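Home Guides Getgate Authors Shop Contact

Getgate Handbook for Lustport Authors
Section 4: Setting Up Your Walking Guide and Making the First Proof

11 min read

By now you've walked your routes (probably more than once, and probably once in the rain), and you have a folder of notes, a track for each walk, and more photographs than any book could hold. Good! This section takes you from that folder to a printed proof you can hold in your hands. It's the part of the work our authors tell us they put off the longest, and I do understand why, but it goes along quite happily once you've started, and you can stop at the end of any numbered step and come back to it another day.

Everything below assumes you have installed Getgate and signed in with the name we sent you. If you haven't, go back to Section 2 and come find us here afterward. Your title will already be waiting on the opening screen with nothing in it.

4.1 Starting the book

1. Open Getgate and click your title once. A panel opens on the right with the word Setup at the top.

2. Under Book Type, choose Walking Guide. Paddling Guide and Town Guide look very similar in the list, and the paddling layout puts a water level box on every page, so do check that you have the right one before going on.

3. Under Page Size, choose Pocket. All of our walking guides are pocket size. You may see a Large choice as well, left over from our gift books.

4. Type your name exactly as you want it on the cover. If you go by a middle initial, put it in now. It feeds the cover, the title page, the copyright page and the tops of the left-hand pages.

5. Click Save Setup. Getgate builds a blank book of 110 pages for you. Don't let that number worry you. You can add or remove pages in Section 6, and most books finish up a little shorter or a little longer than they began.

Note: Once you've saved, the Book Type can't be changed from your end. If you picked the wrong one, write to us and we'll reset it, which takes a day or so and loses nothing but your page order.

4.2 Bringing in your walks

Each walk lives in its own chapter, and each chapter starts from one route card. The card is the little block at the head of the walk with the distance, the starting point, the parking and so on. Please fill in the card before you paste any of your writing. I know it's tempting to go straight to the good part, the part with the herons in it, but Getgate uses the card to work out how much room is left for everything else.

1. Click Add Walk.

2. Give the walk a plain name that a stranger could find on a sign. "Kovačević Meadow Loop" is a fine name. "My Favorite Quiet Morning" is a lovely one for the opening line of your text, and you're welcome to use it there.

3. Fill in Distance. Use miles, to one decimal place. Getgate works out the kilometers and sets them in parentheses.

4. Fill in Start and Finish. For a loop, type the start only and tick Loop.

5. Fill in Getting There. Write it for someone who has come a long way and has poor phone signal. Name the road, name the last turn, and say what the turn looks like if the sign is easy to miss.

6. Fill in Underfoot. Sand, boardwalk, roots, mud after rain, a plank bridge that's slick in the mornings. Readers with strollers, canes or elderly dogs turn to this line first.

7. Attach the track with the Attach Track button and wait for the green line to appear over the base map. Long tracks take a minute.

8. Paste your text into the box marked Walk. You have 600 words for a standard walk. The counter in the corner turns amber as you get close and red when you've gone over. It won't stop you typing, though, so keep an eye on it.

Caution: Paste as plain text. If you bring in writing straight from a word processor, hidden styles come along with it and the chapter can print in two different typefaces. Use Paste Plain from the Edit menu every time, even for one short sentence.

Caution: Don't attach a track that begins at your own front door. Several of us record from the minute we lock up the house, and the map will show it faithfully. Use Trim Start to cut the line back to the trailhead.

If a walk crosses private land by permission, tick Permission Land on the card and upload the letter. Arben Atanasov looks after these for all our titles, and he'll write to you if the letter is too old or if it covers only part of the year. We can't print a route that crosses someone's pasture on the strength of a friendly wave, however friendly the wave was.

4.3 Choosing the photographs

Each walk has room for two photographs, and the whole book has room for 42. That leaves a few over for the introduction and for the pages on plants and birds.

1. Open the Pictures tab inside the chapter.

2. Drag in your candidates. You can drag in as many as you like, and they sit in a tray at the bottom until you choose.

3. Move one to the Opening slot. A wide view with the path in it works best, since a reader standing at the trailhead likes to see where their feet are about to go.

4. Move one to the Detail slot. A flower, a marker post, an old gate, a bend in the creek.

5. Write a caption for each. Say what it is and where on the walk it's found. One sentence is plenty.

Note: A recognizable person in a photograph needs a signed form, and that includes your sister. The blank form is under Help.

Should you find you can't choose between two pictures, leave both in the tray and mark them with a star. Viorica Stojanović designs the inside pages and she's very happy to pick. She'll also tell you, kindly, when a photograph is too dark to print. Screens are generous with shadows and paper isn't, and we've all lost a favorite that way.

4.4 Printing the first proof at home

We ask every author to print one complete proof at home before sending the file to us. It doesn't need to be handsome. Ordinary paper and an ordinary printer will do, and you can print in black only if you're low on color.

1. Choose Proof, then Home Proof.

2. Tick Two to a Sheet and Show Page Edges.

3. Print the first 20 pages and stop there. Look at them before going further. If the edge lines are missing or the left and right pages are swapped, it's much nicer to know now.

4. If all is well, print the rest.

5. Cut along the edge lines with a craft knife and a metal ruler, or with a paper trimmer if you have one. Leave the pages loose.

Caution: Keep your free hand behind the ruler and away from the line of the cut. Put a proper cutting mat underneath, and change the blade when it starts to drag.

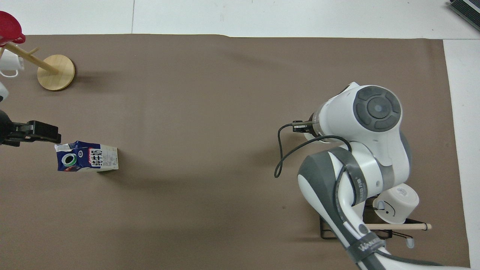
Loose pages want to be spread out, and this is the most enjoyable hour of the whole business, so give yourself room for it. The kitchen table is where most of us end up. Home Proof pages are white and tend to vanish on a pale surface, and you'll find yourself patting about for the map of walk three when it's right under your wrist. A large sheet of brown paper laid over a white tabletop, as in the picture, gives you a background the pages will stand out against, and you can pencil chapter numbers straight onto it and put each walk down beside its number. Keep cups well off to the side (a wooden mug tree in the corner of the paper is a perfectly good home for them), and have your tea after you've gathered the pages up again.

Once everything is spread out, go through the proof in this order:

1. Look at the page numbers and put any strays back where they belong.

2. Look at the maps alone, without reading anything. Each should face the first page of its own walk. If one has slipped, note the chapter and leave it for Viorica.

3. Read the route cards alone, one after another. You'll notice things this way that you'd never catch in the chapters, such as "parking lot" in one and "car park" in the next.

4. Read the walks aloud. Do it slowly, with the track map beside you, and follow the line with a finger. Wherever your finger and your voice disagree about left and right, circle it.

5. Read the captions last.

Use one color of pencil for things that are wrong and another for things you'd simply like to be different. It helps us a great deal when time is short.

Note: Please resist rewriting whole walks at this stage. A changed sentence here and there is fine. If you feel a walk needs starting over, write to us first, and we can hold that chapter back while the others go ahead.

4.5 Entering your corrections

1. Go back to Getgate and open the first chapter.

2. Enter the corrections from the proof, ticking each one on paper as you go.

3. Click Check Chapter. Getgate looks for empty boxes, missing captions and text that runs over. Anything it finds appears in a yellow strip at the top.

4. Clear the yellow strip, then click Mark as Read.

5. Carry on to the next chapter.

When every chapter is marked as read, the Send to Lustport button wakes up on the opening screen. Press it once. The file is large and the bar moves slowly, and pressing again starts a second upload that gets in the way of the first.

4.6 If something goes wrong

The map shows the track but no background. Your base map hasn't finished loading. Close the chapter, open it again and wait. If it's still blank, choose Kodis under Map Source and then switch back to Standard.

The elevation strip looks like a row of fence pickets. The track has stray points in it, often from walking under heavy trees or beside a cliff. Choose Smooth, set it to Light, and look again. Please don't use Heavy, which irons out real hills along with the false ones.

The photograph is sideways. Turn it with the Rotate button inside the Pictures tab. Turning it on your own computer beforehand doesn't always carry over.

The word counter is red and you can't bear to cut anything. Try moving the history of the place into the Background box, which has its own allowance. Many a good story about a sawmill has been saved this way.

You've been signed out in the middle of a chapter. Sign in again and look under Recovered. Getgate keeps your last hour of typing there, though it keeps it for one day only.

For books going on the June list, remember that your Permission Land letters need to reach Arben before the file does. He can look them over while you're still cutting out pages.

Section 5 covers the cover, the back-cover text and your author note.

Previous: Section 3 | Next: Section 5

Page revised 2025-12-16. © Lustport. Contact us. Back to top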